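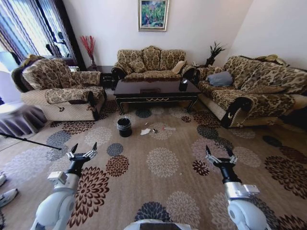 Does it need to be told where the floor stops being pattern and starts being rubbish? Boletti wrote to us with that question before their trial, and we have put it at the top of the page ever since, as it's the one most people come round to sooner or later. The short answer is no, you don't have to tell it. The longer answer takes up a good part of what follows, so do put the kettle on.

Ponberg Tidy

Perception and task planning software for two-armed home robots

Ponberg Tidy is the part of the system that looks at a room, works out what is lying about in it, decides what ought to be picked up and in what order, and hands the arms a plan they can follow. It doesn't drive the motors itself. Your own controller keeps that job, and Tidy talks to it through a small, plain interface that we have tried very hard not to fiddle with between releases (we know how annoying that is, having been on the other end of it).

We wrote it for rooms that people live in. A test bench with a grey mat and three coloured blocks is a lovely thing, and we have one too, but it won't teach you much about a sitting room with a big flowered carpet, a shiny dark table and the daylight pouring in at one side. A scrap of white paper near a cream flower is a hard thing to pick out. So is a tiny bit of red on a busy background, or something small and silver that throws the light back at you. These are the cases we have spent most of our time on, and we're still spending it.

How it sees the floor

When Tidy first comes into a room it builds what we call the ground sheet, a picture of the floor as it would look with nothing dropped on it. Printed petals, woven borders and worn patches all go into the sheet. After that, anything that sits up from the floor, or breaks the pattern in a way the pattern doesn't normally break, is marked as a candidate. Height does a lot of the work where there is any, and the pattern check takes over for flat things such as receipts and sweet wrappers.

Each candidate carries a confidence score, and you choose what happens when the score is low. You can have the robot leave the thing alone, go in for a closer look with the head camera, or ask. Most of our customers start with "ask" and move to "closer look" once they have watched it for a while and feel comfortable. We think that's sensible and would do the same.

How it plans

The planner takes the list of candidates and the place they are meant to go, for instance an open bucket in front of a coffee table, and works out which arm should fetch which item. It knows both arms share the same bit of air. If the left gripper is over the bucket, the right one waits or gets on with something else. With both grippers empty it will usually begin with whatever is nearest the bucket, but you can change the order to suit: smallest first, or soft things before hard ones.

Crumpled paper gets its own grasp type, with a wide opening and a very light close. Tiny fragments get another, slower and lower, with the fingertips nearly brushing the pile. If a grasp fails, Tidy looks again before trying again, and after 2 failed goes it moves on and puts the item on the leftover list. We did once let it keep trying for as long as it liked. The carpet came off worse, and the limit has been there ever since.

Furniture is treated as something to keep clear of. Low table legs that curve outwards used to catch us out, so the clearance map now follows the real shape of the leg down to the floor instead of dropping a straight line from the tabletop. Long cloths and covers that hang down are marked as soft edges, and the arms slow down near them.

What you get

The perception module, with ground sheet building and candidate scoring
The two-arm planner, with shared space checking
The replay viewer, which lets you step through a run and see why each choice was made
A library of 40 grasp settings, all of which you can copy and alter
5 seats for the viewer, and more if you ask us nicely

The replay viewer deserves a kind word of its own. You can stop at any moment of a run and click on a candidate to see its score, the plan at that point and the plans that were turned down. Fahmy, who build the mobile base a good many of our customers use, asked for a way to lay base movements over the same timeline, and that's now in the standard package for everybody.

What it needs

One wide camera at head height, and a depth source if you have one. Tidy will run without depth, but flat and nearly flat items take longer and you will see more of them come up as questions. Wide lenses bend the edges of a room a good deal, so please run the lens set-up before anything else. It's a dull job and it does make a difference.

Two arms with two-fingered grippers are supported out of the box. Terkow controllers work without any extra code. For other makes there is an adaptor template with comments all the way through it, and we're happy to read over yours before you try it on a real arm.

Updates and help

Updates come out 2 times a year, with small fixes in between when they're needed. The next one is due in June and brings better handling of shiny objects in strong window light. You can turn off automatic updates, and plenty of people do in the middle of a project.

Help is by email, and we answer every day except Sunday. If something has gone wrong, attach the replay file and tell us a little about the room: the carpet, the curtains, where the light comes from. We do read all of it, and a line saying "flowers, lots of them, mostly brown and blue" has saved us an afternoon more than once.

Prices depend on how many robots you run and whether you'd like the source for the planner. Write to the sales desk at Ponberg and we'll send a quote along with a trial key.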